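Munmont House Residents' Association
Minutes of the kitchen and shared rooms meeting, April

Present: Miklós Juhász (chair), Gyula Gulyás (minutes), A. Brynjólfsdóttir, residents from flats on the first and second floors.
Apologies: none received. Two people simply did not come.

Started at 7.10 pm, ten minutes after the time on the notice.

1. Minutes of the last meeting

Agreed, with one change. The last minutes said that the new sorting rules for the shared room had been "welcomed by all". Gyula Gulyás said he had not welcomed them and asked for this to read "read out to all". Changed.

2. Rubbish and recycling in the shared room

Miklós Juhász reported on the first month of the new arrangement. Under it, there is one lidded bin on the white table, bottles go in it, caps are kept separate, and whoever used the table last wipes it down. He thinks it is going well.

Gyula Gulyás asked what "going well" was based on. Miklós Juhász said fewer complaints. Gyula Gulyás pointed out that the complaints book had been missing for most of the month, so fewer complaints was to be expected.

The lid was discussed for longer than anyone wanted. The rule says lid closed, and people take this to mean lid somewhere near the bin. A resident from the first floor said a lid resting crooked with a gap along the front does nothing about smells and she would like to know why we bothered to buy one with a lid. Miklós Juhász said the gap was small. She said it was still a gap.

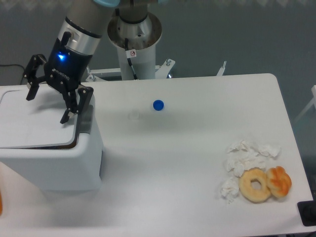 3. Bottle caps

The cap rule comes from the leaflet handed out by Drakov, who collect from the building. The leaflet asks for caps to be taken off and kept apart. It does not say where they are to be kept, and we have not provided anywhere. The result is a blue cap sitting in the middle of the table, which everyone can see and which each person assumes belongs to someone else.

Miklós Juhász proposed a jar. Gyula Gulyás asked who would empty it and where it would be emptied to. There was no answer to the second part. A. Brynjólfsdóttir said she had asked Drakov this by letter and had been sent another copy of the leaflet.

Agreed to try a jar until the next meeting. Gyula Gulyás wished it noted that he expects to find a jar full of caps and nothing decided.

Action: Miklós Juhász to find a jar. Not to buy one.

4. Food left on the table

The rule about wiping down has been read by several people as applying only to spills. Food and paper on the right-hand side of the table, well away from the bin, are apparently not covered. A second-floor resident said people put things down there meaning to come back for them. Asked how long a person should be allowed to come back, he said it depended on the food.

It was also said that the bin is too far to the left for anyone eating at the other end. Gyula Gulyás did not think the length of one table was a serious obstacle. Miklós Juhász thought it was worth looking at. The lid was tried both ways during the month, and when it is left standing open against the side, things do at least go in: a dark blue bottle was lying in there with its label still on. 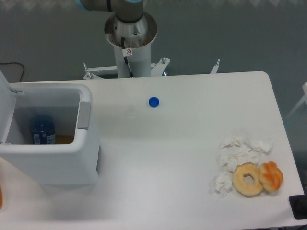
Whether labels are meant to come off was then raised. The leaflet is silent on labels. A. Brynjólfsdóttir said that if we start soaking labels off bottles she will be taking hers to her sister's.

Agreed that labels stay on. Agreed that food may be left for the length of a meal and no longer. A proposal to define "meal" was not seconded.

5. Cost

Spending on the shared room now stands at 139 out of the 400 set aside for the year. The bin, cloths and spray have been paid for. Miklós Juhász has a quote of 126 from Serkinach for a set of three colour-coded bins to replace the present one, and recommended it.

Gyula Gulyás asked what evidence there was that people who do not close one lid would close three. Miklós Juhász said that Serkinach had told him colours make a great difference. It was noted that Serkinach sell the bins.

Put to the vote. For: two. Against: five. Not carried. To be looked at again once the jar has been tried.

6. Notices

The present notice is 200 words long and is on the inside of the door, where it can be read on the way out. A shorter one was asked for. Wording put forward and agreed:

Bottles in the bin.
Caps off.
Close the lid properly.
Take your food and papers with you.

Miklós Juhász wanted "please" in front of each line. Agreed to one "please" at the top.

Action: Gyula Gulyás to write out the new notice and put it where people stand when they are at the table.

7. Any other business

The complaints book has been found. It was in the drawer with the tea towels. It contains four entries, all on the subject of the lid.

The second-floor resident asked whether the heating could be discussed. It could not, as it was not on the agenda. He asked for it to be put on the next one.

Closed at 8.25 pm. Next meeting to be fixed by Miklós Juhász and put up beside the new notice.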